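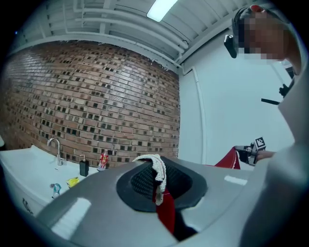 Workshop > Grippers > Hand-helds

May 19, 2020
by Sille Kárason

Quick one tonight, been meaning to get my notes on the two hand-held grippers down before I forget which was which. The Andum pair and the Perrin pair. Same laundry job for both, same people, as close to the same order as we could manage. Unloading is where they come apart. Anything knitted or loopy, like that off-white thing hanging over the rim, is a dream for the Andum jaws and a pain for the Perrins, which are smoother and want to slide. Flat red cloth, no difference I could feel. So if you only ever test on tea towels you'll think they're the same tool. They're not.

Weight next. Andum 765 grams a side with the marker on, Perrin 800. Doesn't sound like much. By the end of the session my forearms knew all about it. Margaux Masson has bigger hands than me and said she couldn't tell them apart, so take that as you like.

Trigger feel: Perrin wins, easily. Long smooth pull, you can stop halfway and hold. The Andum is more on/off, you're open or you're shut, and if you try to ease off a bit the cloth is gone. Margaux reckons a lighter spring would fix it. Maybe. I've got a bag of springs from Wusatberg somewhere, will try teh softer ones when I find them.

Tracking. Same markers, same head camera for both, so this is mostly about where the marker sits when your wrist turns. We lost it a lot when reaching down low, wrist rolled over, marker pointing at the floor. Obvious once you see the playback. Less obvious when you're doing it and feeling very clever.

Two-handed stuff is a lot better.

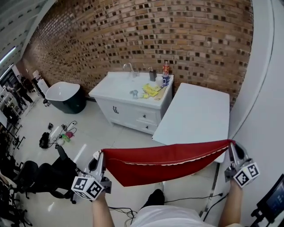
Both hands out front, elbows in, everything facing up towards your head, and the tracking just sits there. Barely a dropout. Stretching a cloth out by its corners is also where you find out how even your grip is, one side always creeps for me. Usually the left. Told myself it was the gripper, swapped them over, still the left. So that's me then.

47 usable takes all up, which I'm happy with. Most of the bad ones were early on, before we agreed to go slower. Really can't say it enough, SLOW DOWN. Whatever speed feels normal, halve it. Margaux was better at this than me from the start.

Few other bits:

- Perrin jaw pads pick up lint. Wipe them between runs or the grip changes colour and feel
- Andum strap is too short over a sleeve
- the Ineck recorder software still names every file the same unless you tell it not to. Found that out the hard way, again
- put a mark on left and right. Tape, paint, whatever

Which one would I keep? Andum for grip, Perrin for the trigger, and I want someone to put one on the other. Leaning Andum becuase springs are cheap and jaws aren't. Thick towels next, and socks if I can stand it. Want it all wrapped up before September.

Filed under: grippers, hands-on, cloth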